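The white table at Vevmont
27 October 2022

Aisling Madigan has worked at the same big white table since she opened Vevmont, her sewing and pattern room, and she has no plans to replace it. 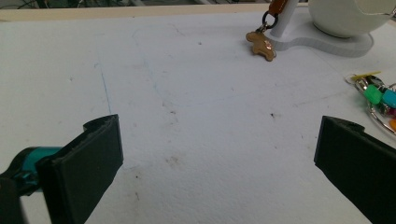

"People ask if I'm going to get the marks off," she says. "I've tried. The blue pen stays and so do the brown spots. I wipe it down at night and leave it at that."

She bought the table second-hand in May for $100, after looking at some 63 others online. Most were too small to lay out a coat.

"You want to walk right round it," she says. "I'd rather have a stained one I can use than a clean one I'm scared of."

White shows the dirt but it also shows the thread, and she finds dropped pins faster on it. Dark cloth is easy to cut on it. Pale linen is harder - she puts brown paper down first.

Her one rule is no cups. Pens are allowed, though she asks students to keep the lid on between lines. Classes run with 3 people at a time and cost $49 each.

Would she paint it? "No. Paint would come off on the fabric. I might sand the worst corner over the holidays, if I get any."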